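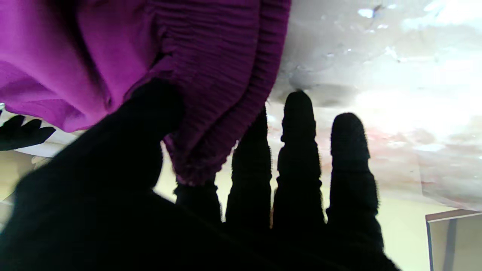
Ritva Mäkelä asked me at the bench today whether the gloves make the grip worse, and whether we should take them off before the visitors from Pretorius come back. I told her I do not know yet. My feeling is that the knit helps on soft cloth, but I have no number for it.

28 May 2024. Open day, Likley workshop, second session.

Purple piece with the ribbed part used for the demonstration. The ribs are difficult: the thumb should go near the place where smooth cloth meets ribbed, otherwise the folds open and we must begin again. We made 14 runs for the visitors. I forgot to write down the first two, so the log is short.

Counter in Misteo says 1,262 grasps since April. Service is due at 3,000, so no hurry.

Questions from the visitors were mostly on speed. One lady wanted to know if it can do a fitted sheet. Not tried.

To do: check the colour settings near the yellow wall, order spare gloves, ask Trornano for the grey cable.

Last updated 16:40
2 comments · 0 shares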